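Olomance Household Advice
Sorting bottles by size at the workbench or kitchen table
Last reviewed 6 Apr 2025

Householders who keep vitamins, craft supplies or small hardware in capped bottles will find that a mixed shelf soon becomes difficult to use. Small bottles drift behind large ones, and a second is bought before the first is finished. The following guidance applies to any sturdy table or wooden bench and requires no special equipment.

Preparing the surface
Clear the table completely and wipe it along the grain with a barely damp cloth. Leave bare wood to dry fully before anything is placed upon it. Lay two mats of clearly different colours side by side towards the back, and keep the front of the table free as a working area. Mats should lie flat. A mat with a curled corner may be rolled the opposite way and left overnight under a heavy book.

Assigning the mats
One mat is for small bottles and the other for large. The choice of colour is of no importance, but it should stay the same each time the task is carried out, particularly in households where more than one person puts things away.

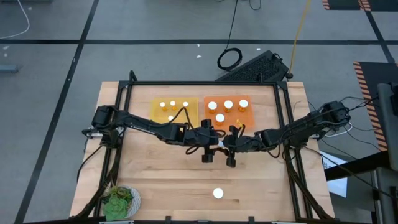
Bottles of the same colour with the same white cap are easily confused once they are back in a cupboard. It is therefore advisable to finish the sorting before any bottle is returned to the shelf. Stand each one upright with the label facing forwards, and leave enough space between neighbours for a hand to pass.

Checking caps and labels
Bring one bottle at a time to the front of the table. Remove the cap, wipe the rim and the thread with a dry cloth, and replace the cap before taking up the next bottle. Caps should never be collected in a heap, as those of similar sizes may appear to fit and yet fail to close properly. Child-resistant caps should be tested after closing.

Medicines must remain in the container in which they were supplied. Those past their date should be taken to a pharmacy and should not be poured down the sink.

Returning bottles to storage
Measure the inside height of the shelf first. Large bottles go to the back and small ones to the front, or each size may be given a shallow tray of its own. The Troken tray, 38 cm long and 10 cm deep, suits most wall cupboards. Medicines and cleaning products are to be kept on separate shelves, and both out of the reach of children.

Care of the mats
Rinse in lukewarm water with a little washing-up liquid and dry flat, away from radiators.

Related leaflets: Lining Drawers and Shelves; The February Cupboard Check. Printed copies may be requested from the Olomance office, quoting leaflet 1303.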